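**January, notebook, blanket policy / Hesier branch**

Picking up from the grasp-width argument. Shalini's position is that the retrained policy "handles deformables now." My position is that it handles one blanket, approached from one side, and that we haven't looked hard at why the number went up.

Numbers first so I stop arguing from memory. Cluditz split, 371 demos after filtering. Old checkpoint 300 epochs, new one the same, same seed. The only stated change is the Dramari preprocessing pass (tracking cleanup plus gripper-width smoothing). Offline action error drops a lot. Rollout success goes to 84 percent on fold-to-edge. That's a big jump for a smoothing filter, and I don't believe it yet.

Things that could fake it:

- The smoothing window is centered. It looks forward. At training time the width signal starts closing before the fingers get to the cloth, so the policy learns an early close. On a thick blanket with standing folds an early close is harmless, maybe even helpful. On a flat sheet I'd expect it to pinch air.
- The filter drops demos where tracking confidence dips. Confidence dips when the view is mostly plain fabric or blank wall, and those are the hard ones. So the "cleaned" set may just be the easy set.
- Success is judged by the segmentation mask crossing a line. The mask was tuned on a blue blanket over a pale sheet. Nearly any method looks good there.

Shalini says the eval blanket was held out. Fine, held out from training. Was it held out from whoever set the mask threshold? No answer so far, and the commit message says "tune thresh."

Did the boring thing after lunch and replayed the raw trajectories against the smoothed ones, with no policy in the loop. Median shift in close time is five frames early. Five! At our rate that's enough finger travel to matter. The Carrier exporter also resamples, and it does so before timestamps are aligned, so part of the shift may be coming from there and the filter only makes it worse. Could not separate the two today. The exporter caches its output and I didn't notice until the third identical plot, so cross out everything I said on the call about it being "all filter."

Wrote a causal version of the filter, 11 taps, no look-ahead. Ugly lag on the opening phase. Lag I can correct for, I think, with a fixed offset at load time. Retrain is queued at the smaller batch size because somebody has the big node until tonight.

On tracking: the SLAM loss cases cluster the way I said they would. The map holds while there is something with edges in view – a cabinet door, a seam in a headboard, a taped-up notice. Tip the view down until it's all mattress and the pose starts to slide. The pose graph then pulls it back when the far wall returns, and the correction shows up in the action labels as a hand motion that never took place. The policy is being asked to imitate loop closure. I raised this before and was told it averages out over 2,000 segments. It does not average out if it always happens at the same phase of the task.

Proposed check, cheap: tag every segment with number of tracked features at grasp, split into low and high, train on each at matched size. If low-feature data hurts, we fix the tracker. If it makes no difference I'll drop the subject and buy coffee.

One more thing I don't like. The bed scenes have loose stuff on them, phones and small objects near the cloth, and the planner's cost has no term for any of it. Policy goes for the nearest high ridge of fabric. If the ridge leads over a phone, the phone comes along. We score that as success because the mask crossed the line. I want a "moved something else" flag in the eval before anyone puts 84 on a slide.

To do:

- [ ] causal filter retrain, same seed
- [ ] clear the Carrier cache between runs (put it in the script, not in my head)
- [ ] feature-count tags on all 371
- [ ] second mask threshold, chosen on something other than blue
- [ ] non-target motion flag
- [ ] ask Shalini for the dropped-demo list

Until those are in, I'm writing the Hesier result down as "better on the easy split, cause unknown."

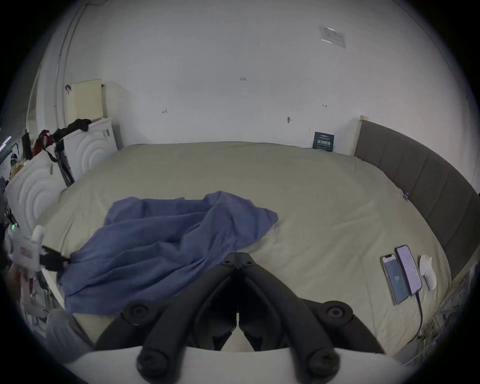

Gudrun Kasten: I'd run the feature-count split before the causal retrain, and do it on the unfiltered set. If you tag only the 371 you've already thrown out the segments you're worried about. The dropped list is sitting in the Dramari output folder next to the config, no need to wait for Shalini. Also, check the fixed offset on the opening phase separately from the close. I tried one constant for both last time and it made the release worse.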